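Call for households: help us try out the Jetarow home heating and hallway sensors this winter

Posted 12/25/25 by Lino Caputo

If you are reading this with a blanket over your knees because the back bedroom never gets as warm as the rest of the house, then you may be just the sort of person we are hoping to hear from.

Jetarow is a small open home control project that started on my kitchen counter and has slowly taken over two shelves and most of my evenings. It is made up of a base unit called Grilelar, which plugs into your router and keeps all your readings at home, and a set of little battery sensors called Pustari, which go in whatever rooms you like and report the temperature, the humidity and whether the light is on. It can switch a lamp or a plug, and if you have a simple two-wire thermostat it can ask for heat as well. There is no account to sign up for and no monthly fee, and I would like to keep it that way for as long as I have any say in it.

So far it has been living in 17 homes, nearly all of them belonging to people I already knew, and they have been wonderfully patient with me. But friends are kind, and they also tend to call me up when something stops working, so I never really learn whether the instructions make sense. For the February round we would like to grow to 50 homes, and most of the new ones should be people who have never met any of us.

Who we are looking for

You don't need to know how to solder, and you don't need to know any programming (though if you do, you are very welcome and there is a mailing list where you can tell me what I did wrong). What you do need is a router with a free network port, a home you expect to stay in until the spring, and the okay of whoever you share it with. Renters are welcome! The sensors go up with removable strips, and you can take part with lamps and plugs only and leave your thermostat alone.

We would especially love to hear from people in older houses with thick walls, people with a finished basement, and anyone whose home is heated by radiators. Our current homes are nearly all forced air, and I have a strong feeling that the way Grilelar guesses how early to start the heat is going to be badly off for everyone else. I would much prefer to find that out from you now than after we have printed the manual.

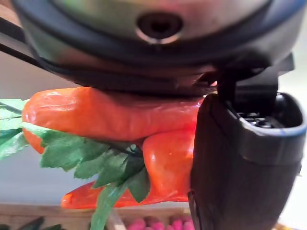 Close-up: gray housing, dark rim and black bracket.

What we would ask of you

Setting everything up takes roughly 37 minutes if you have the router handy, and a bit longer if it lives behind a bookcase, as mine does. After that we ask you to leave the system running, live your normal life, and fill in a short form every other week. The form asks whether the rooms felt comfortable, whether anything switched on or off when you didn't want it to, and whether anyone in the house has started to hate it. Please be frank on that last one. My own family made me turn off the automatic hall light after three nights, and the new timing rules came directly out of that conversation.

If you are willing, you can also send us your temperature log at the end. It is a plain text file, you can open it and read it before you send it, and you can cross out anything you like. Sending it is up to you, and you keep your place in the trial either way.

What you get

You will receive one Grilelar base unit, four Pustari sensors and one switched plug, all of which are yours to keep. We can't pay anybody, I'm afraid – the whole budget for postage and spare parts is $392, and I have already spent some of it on padded envelopes. You will have a real person answering your emails, usually me, and on the mailing list you will find Rusu, our little scheduling tool, which lets you draw your heating day on a chart and try it out before it touches anything in your home.

How to apply

Send a message through the contact form on this site with "February round" in the subject line. Tell us what kind of home you have and how it is heated, how many people live there (pets count, particularly cats who like to sit on warm electronics), and what you would most like your house to do by itself. A few sentences is plenty, but I do enjoy the long ones.

Please don't buy anything ahead of time or take your thermostat off the wall to look at the wires. If we need to know more about it we will write back and walk you through it – with the power off first, please.

We will answer everybody, including those we can't fit in this time, and if you would like to stay on the list for a later round just say so in your message.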